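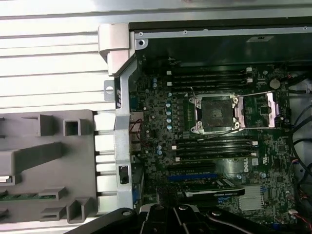 Opening and Inspecting a Desktop Computer Before Processor Installation

The following procedure applies to all desktop units handled at the Carura Equipment Workshop. It covers opening the chassis, inspecting the board, and preparing the processor socket. Installation of the processor and cooler is treated in a separate guide.

Before you begin

Shut the computer down from the operating system and disconnect the power cord. Remove all other cables, then hold the power button down for nine seconds. Place the chassis flat on the bench with the motherboard facing up. Wear a wrist strap connected to bare metal on the case for the remainder of the work.

You will need a Phillips screwdriver, a flashlight, a small tray for screws, a soft brush, and a job sheet.

Step 1. Remove the side panel

Take out the screws at the rear of the case and put them in the tray. Slide the panel toward the rear and lift it away. On cases with plastic corner pieces, do not pull on the plastic. Grip the metal edge instead. Store the panel upright, away from the edge of the bench.

Step 2. Check the case frame

Look along the rails and the tabs for bent metal. A rail that has been pushed out of line will prevent the panel from closing and should be reported on the job sheet. Do not attempt to straighten it while the motherboard is in place.

Step 3. Clear dust

Brush lightly from the center of the board outward. Keep the brush away from the processor socket at all times, including when the socket is closed. The long memory slots may be brushed along their length with the end latches open.

Step 4. Open the socket

Many sockets are held closed by a thin metal lever at one side. Press the lever down, move it slightly outward to free it from its catch, and let it rise slowly under your finger. Lift the metal bracket by its edge. If there is resistance, stop and confirm that the lever is fully released.

The four fasteners at the corners of the socket frame are not to be loosened.

Step 5. Inspect the socket

Hold the flashlight at a low angle and look across the socket from two sides. On boards with contact pins in the socket, the rows should appear even. Find the small printed triangle on the board or the socket frame and note which corner it marks. The processor will carry a matching mark.

Units with damaged contacts are to be labeled and placed on the Zollitz shelf. Ravindran Thampi will decide whether the board can be repaired.

Step 6. Record and cover

Enter the result in Section 22 of the job sheet and sign it. If the processor will not be installed at once, fit a socket cover and lay an antistatic sheet over the open case.

Questions about this procedure should be directed to Indira Devadiga, Room 111.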